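Raltville boss fined after touchline outburst caught by stream microphone

Raltville manager Indira Devadiga has been fined and handed a touchline ban after her comments to the fourth official were picked up by a microphone during last month's 2-2 draw with Skyrme Athletic.

The league confirmed the decision on its website in a short statement. Devadiga will pay 1,625 dollars and will watch the next two matches from the stands. She had seven days to appeal and has told the club she will not.

The trouble started in the second half at Skunby Park. Raltville were leading 2-1 when midfielder Tess Arkwell went down near the corner flag under a heavy challenge. The referee waved play on, and Skyrme went straight up the other end and scored the equalizer while Arkwell was still on the ground.

Devadiga left her technical area and spoke to the fourth official for close to a minute. Most of what she said was carried live on the club's own video stream, which uses a microphone placed next to the home bench. Viewers heard her ask whether the officials had "come here on the bus with Skyrme," along with several words the club later muted in the replay.

The clip was shared widely among supporters of both teams that evening. By the next morning it had been set to music, and one version with the swearing replaced by a referee's whistle was still going around a week later.

Devadiga was shown a yellow card at the time and stayed on the bench until the end of the match. The league opened its own case after reading the referee's report and asking both clubs for their footage.

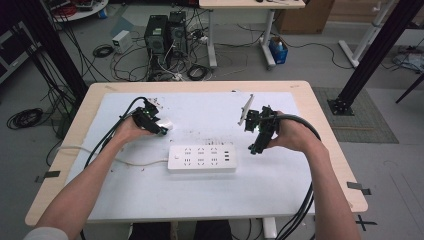
In its ruling, the disciplinary panel said it accepted that Devadiga had apologized to the fourth official in the tunnel after the game. It also took into account her clean record since she took over at Raltville. The panel added that suggesting officials favor one team is treated as a more serious matter than bad language, and that most of the fine was for the remark about the bus.

Raltville were given a separate warning over the position of the microphone. League rules say sound equipment has to be kept outside the technical area, and the panel found that it had been set up inside the painted line. The club has moved it to the far side of the halfway line, next to the camera platform.

Devadiga spoke to reporters after training and said she had no complaint about the punishment.

"I said it, everybody heard it, and I shouldn't have," she said. "The fourth official was very decent about it. I still think it was a foul."

She said her mother had called to complain about the language after being sent the clip by a cousin.

Assistant coach Marlon Fenn will take charge on the touchline for the home game against Dostumow and the trip that follows. Devadiga can still pick the team and run training during the week, but she cannot enter the dressing room or contact the bench from one hour before kickoff until the final whistle.

Fenn has done the job once before, in a cup tie in April when Devadiga was ill. Raltville lost that match on penalties. He said he did not expect to change much.

"She will have told the players everything they need before they get to the ground," Fenn said. "My job is substitutions and keeping my mouth shut near the microphone."

The draw with Skyrme left Raltville fifth in the table, two points behind the last playoff place. They have 8 games left to play. Dostumow are second from bottom but have won their last two away matches, and beat Raltville 1-0 when the teams met earlier in the season.

Arkwell is expected to miss the Dostumow game. She had a scan on her left ankle, which showed no break, and has been doing light work in the gym. The club hopes she will be back on the bench for the away trip. Jo Lindqvist, who has started twice this season, is likely to take her place in midfield.

Goalkeeper Carys Boon is available again after a one-match suspension. Striker Mina Tolland, who scored both goals against Skyrme and now has 12 for the season, trained apart from the group early in the week with a tight hamstring but took part in the full session the day after.

Skyrme declined to comment on the ruling. Their manager said straight after the match that he had not seen the challenge on Arkwell clearly and that his players were right to carry on until they heard a whistle. He also said his team had in fact traveled by bus, as they do for every away game, and that there were no officials on it.

A Raltville supporters' group had offered to raise money toward the fine, and 200 people had signed up to give before the club asked for it to stop. Under league rules a personal fine must be paid by the person who received it. The group said anyone who still wants to donate can put the money toward travel for the under-14 team, who have a tournament coming up.

The full match replay has been put back on the club's site with the sound removed for the period in question. Raltville said future streams will run with a short delay, so that the commentator can cut the bench audio if needed.

Tickets for the Dostumow game are on sale from the club office and at the gate. Season ticket holders should use the north entrance, as the main turnstiles at Skunby Park are being repaired. Kickoff is at 3 p.m.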